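The Slow Road to Ondholm

Travellers who intend to reach Ondholm by land should allow a full day, and should carry water. The distance from the coast at Plullora is 391 kilometres, of which the first half is surfaced and the second half is surfaced in places. Two services operate. The express coach leaves before dawn and stops once. The Rodora shared vans leave when every seat has been sold, a system which has survived three attempts at a printed timetable and shows no sign of giving way to a fourth.

The coach is the more comfortable choice and is accordingly booked well ahead, particularly in July, when families return to the interior for the school holidays. The vans cost less and see more of the country. They call at the roadside markets, at the brickworks outside Sheikh, and at any junction where a passenger has a cousin to greet or a sack of onions to deliver. Luggage travels on the roof beneath a tarpaulin. Anything breakable should be kept on the lap.

The road climbs steadily after the second river crossing. Eucalyptus gives way to pine, the air cools, and the villages draw back from the verge to stand on terraces cut into the hillside. At 1,935 metres the van reaches the pass, where drivers are obliged by custom, if by no written rule, to halt for tea. The tea house has one long bench and serves its tea with condensed milk and a flat, salted bread which is best eaten at once.
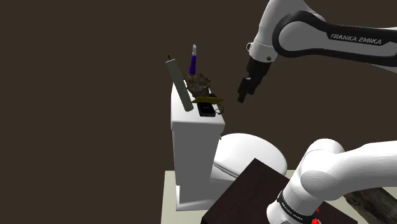

A reader in Plullora, who has made the crossing more often than this magazine, wrote to object that the halt at the pass has grown far too long, and that a journey once completed by late afternoon now ends regularly in darkness. The blame, in the reader's view, lies with the drivers, who are given their meal free of charge for every full van they bring in.

The complaint has some merit. Arrival after nightfall is an inconvenience in Ondholm, where the lower town has few street lamps and the guest houses lock their gates early. Visitors are advised to telephone ahead and to ask for the gate to be left on the latch. Those who have made no arrangement will generally find a bed at the pilgrims' hostel beside the bus yard, where a place in the dormitory costs 200 in local currency and breakfast is a further 5.

The town itself repays an unhurried visit. The covered market occupies the whole of the old parade ground and is at its busiest soon after sunrise. The walk along the upper wall takes most of a morning and offers a clear view of the valley, cloud permitting. Footwear with a good grip is essential, as the steps on the northern side are worn smooth and have no handrail.

For the return, seats on the coach may be reserved at the office behind the post office, in person and in cash. The vans to Plullora leave from the opposite side of the yard. Passengers should ask for the coast road by name, as the vans to Sheikh wait in the same line.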